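Two rain gauges, one yard, no agreement

May 15, 2025
Posted by stodstead_rain
Print this post | E-mail this post

So I now own two rain gauges, and they have not agreed on a single storm. My old one is a Linditz, a plain plastic tube on a fence post that I walk out to every morning in my slippers. The new one is a Vurkis tipping bucket that talks to a little display on my kitchen windowsill (I check it far too often). I put it up in March thinking I'd retire the tube by summer. The tube is staying!

As of breakfast today the Vurkis has logged 1,132 tips. Each tip is a hundredth of an inch, so that comes out to a bit over eleven inches of rain. The tube, over the same mornings, adds up to almost twelve and a half. That is a big gap for two gauges that stand close enough together that I can reach one from the other. My first thought was that I'd been reading the tube wrong for years, which was not a fun evening.

I went back through my notebook and put the storms side by side. On the slow, drizzly days the two are pretty close. Where they drift apart is the downpours, the kind where you can't see across the road to Sutter. We had one in April that dumped so much so fast the gutters gave up, and the tube had a good fifth of an inch more than the display did. 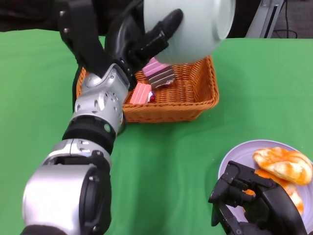
Tipping buckets lose water in heavy rain, and once you picture how they work it's easy to see why. Inside there's a tiny seesaw with a cup on each side. Rain runs down the funnel into one cup, the cup fills, over it goes, the water drains out the bottom and the other cup swings up to take its turn. The trouble is the going over. Think of that pale mint bowl tilted sideways above the orange basket - if somebody were running a tap into it the whole time, you'd have a moment where water was still landing in a bowl that had already started to tip. Same with the cup. In a drizzle that moment hardly matters, but in a cloudburst the cups are flipping every few seconds and a little extra goes uncounted each time.

The fancy gauges correct for this with a table in the software. Mine might too, but the manual is one folded sheet and most of it is about the battery door.

The other thing is wind. My yard is open on the west side, and wind blowing over the top of a gauge lifts some of the drops right past it. The Vurkis is wider and boxier than the tube, and I suspect it makes its own little bump in the air. I've moved it once already, to a spot 80 feet from the house where the hedge gives it a bit of shelter without dripping on it. There's been one decent storm since and the gap was smaller. One storm, I know, I know.

I also found a spider living in the funnel. She had strung a web right over the hole, and I have no idea how long she'd been in business. She has been moved to the shed.

What the tipping bucket is great at is timing. The tube tells me what fell since yesterday morning and that's it. The Vurkis told me that last week's rain came in two bursts with a long dry stretch between them, and that the second one started when it was only 38 degrees out. I slept through the whole thing! For anybody who likes to line up their own rain with the radar afterward, that's worth having, even if the total is a little short.

So for now the tube gets the last word on how much, and the bucket gets the last word on when. I've started writing both numbers in the notebook, in different colors, and I'll do the same through the summer thunderstorms. If you keep a gauge anywhere near Stodstead, leave me a comment with your April total. I'd especially like to hear from the low end of town, down by the creek, where it always looks wetter to me.

Filed under: Backyard Weather, Rain & Snow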